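Lease says 3469 sq ft but I measured 3000, do I have to pay for the difference?

Jintana Thongdee
Renewal question, small commercial unit, upstairs floor of a building called Relusstead. We're a tiny outfit (Ciltari), small electrical parts mostly, nothing heavy. Been here two years on the old lease which was just a flat monthly rent, no square footage anywhere in it. Now building has new owners and the new lease is priced per square foot. Says 3469 "rentable". I went around with a laser measure one evening and got 3000 wall to wall, and that's including the closet with the water heater that we cant even use.

Asked the management company (Vrettos) and got a one line email back, "rentable area includes tenants share of common areas per building standard." No floor plan, no math. What common areas?? There's a stairwell, a hallway, one shared bathroom. Lobby is downstairs and we go in the back.

So is this normal or are they trying it on? I have until end of March to sign. We don't really want to move, light is good, the bench setup finally works and the landlord before this one was fine. But paying rent every month on a hallway feels nuts. Also do they have to show me how they got the number? And does it change anything that the old lease never mentioned it.

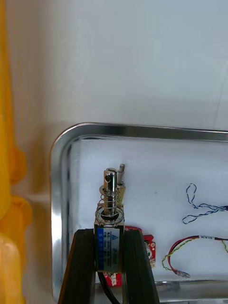
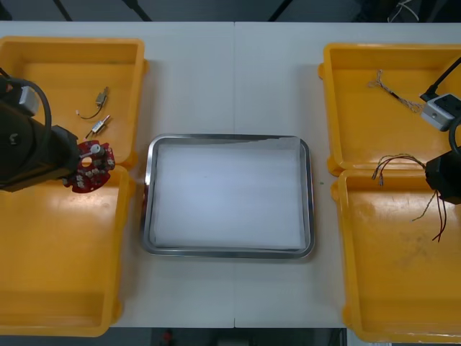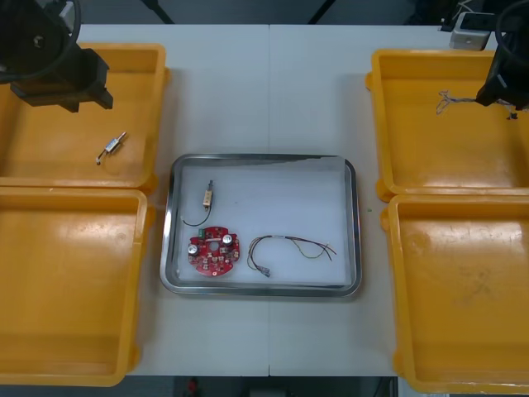
Thanasis Drakos
Normal, sorry. Two different numbers. Usable = what's inside your walls. Rentable = usable plus a slice of hallways, stairs, bathrooms, lobby. The extra gets called load factor or add-on factor, and yours isn't crazy by itself. Seen worse in buildings with a big lobby.

What matters more is whether you can check it. Ask in writing for:
- the usable number they have on file for your unit
- the load factor
- which measuring standard they used and what year of it
- floor plan with the common areas marked

They usually don't have to hand it over unless your lease or local law says so, but you haven't signed yet so you can just make it a condition. If their usable figure doesn't match your 3000, find out where they measured from. Some standards go to the outside face of the wall or the middle of a shared wall, so a laser inside the room will come up short every time. Thats not cheating, just a different line.

Water heater closet: ask who it serves. If it's only yours they'll probably count it. If it serves the whole floor, ask for it to come out of your area.

Old lease being flat rent doesn't help you much, new lease new terms. But work out the total per month and compare it to other places on total, forget the per foot price. A cheap rate on a fat number is the same money.

Also READ the part on operating expenses. Your share of taxes and repairs is often figured off that same 3469. So a wrong number gets you twice.

Apostolos Liapis
dont sign. we got burned exactly like this, moved out, best thing we ever did

Mohsin Usmani
Agree with Thanasis mostly. Adding one thing, look for a "remeasurement" clause. Ours let the landlord remeasure whenever and bump the rent mid-lease. We had it changed to say the area is agreed and fixed for the whole term, both sides. Took one email and they didn't argue at all. Would of been much harder after signing.

And if they won't budge on the square feet try asking for a free month or new paint or something instead. New owners like the rent on paper to look high, they care less about a month up front. Worked for us at Jetex, we got 2 months on a longer term.

Get a lawyer to read it if the term is more than a year or so. Not expensive for a lease this size.

Jintana Thongdee
Thanks, super helpful. Wrote to them this morning asking for the load factor and floor plan. Closet does serve the whole floor, the guy next door says his hot water comes off it, so asking for that too. Will post back when I hear.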